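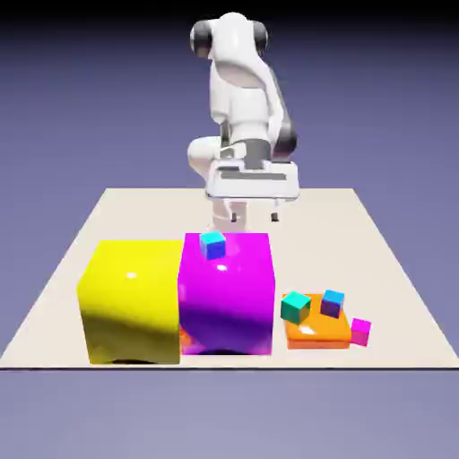
Image credit: Zernley Media Library

Progress report: Tromau groundwater monitoring, second reporting period
Prepared by Zernley for the Rirum Fund

Status at the end of June

Water-level loggers are in place in 36 observation wells. Seven planned wells on the east bank have not been drilled. The access agreement for that land was signed in May, and the drilling contractor is scheduled for August.

Data collection

Loggers record level and temperature every hour. Two units failed in April after water entered the housing and were replaced under warranty. The missing readings have been flagged in the database and will not be filled by interpolation. Manual dip readings are taken monthly at all wells as a check on drift.

Laboratory work

Nitrate and chloride samples from the spring round were analyzed and the results entered. Chloride at the two wells nearest the road depot was above the baseline value. Both wells will be resampled in the fall before any conclusion is drawn.

Budget

Spending is within the approved total. A transfer of $1,000 from travel to laboratory fees is requested to cover the resampling.

Next period

Drill and equip the east bank wells. Complete the level survey of well heads. Deliver the first water-table map to the fund in November.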